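Filed under: Town Notes, Around Tunaldale

The Great Sign Correction, Continued

Readers who drive in from the Quintana side will have noticed that the welcome sign is gone again. It came down in October for the third time in as many years, and the two posts are still standing there with nothing between them, like a very small goalmouth.

The trouble, as before, is the population. The old sign said 3,075. The new sign, which went up in spring and cost the town 944 dollars including posts we already owned, said 3,275. Somewhere between the clerk's desk and the sign shop in Idwood, Tunaldale gained 200 people, none of whom have registered a dog or paid a water bill.

Elaine Macedo, who has run the clerk's office since the days of carbon paper, noticed on her way to work the first morning. She wrote to the shop. The shop wrote back to say it had painted what it was sent. What it was sent was a fax, and the fax, when she dug it out of the folder, had a zero on it that could pass for a two if you were in a hurry and had never met a zero before. Faxing was the shop's idea. They find email unreliable. 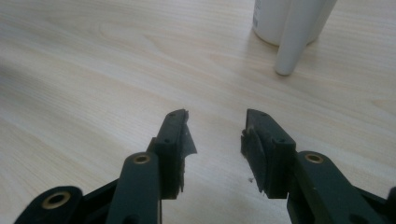

The council took this up at its next meeting, between the leaf pickup and the question of who keeps parking in front of the hydrant on Mill Street. Three options were put forward. The first was to repaint the whole sign, for which the shop wanted 400 dollars. The second was to paint over one digit, for which the shop also wanted 400 dollars. The third came from Gerrit Fourie, who suggested we leave the sign alone and grow into it.

His idea got more support than you might think. He pointed out that Prultwood has claimed the same population on its sign since he was in high school, and that in the meantime Prultwood has lost its bank, its bakery and both of its dentists. A sign, he said, is more of a greeting than a document. Mrs. Macedo replied that she had signed the purchase order and would prefer it to be a document.

There was then a long discussion of whether a town needs to put a number on its sign at all. Plenty of places get by with a slogan. The last time Tunaldale tried to choose a slogan, the contest drew eleven entries, and the winner was "A Nice Enough Place to Stop," which had to be withdrawn when it came out that the author lived in Idwood. Several people at the meeting said they still liked it. I am one of them.

In the end the vote went four to one for no number and no slogan, just the name of the town and the word "Welcome." The sign is at the shop now, being sanded. Mrs. Macedo drove the wording over herself, typed, in capitals, and waited while they read it back to her.

Until it returns, visitors will have to work out where they are from the water tower, which still says "Tunadale." That one is on the agenda for next month, after the hydrant.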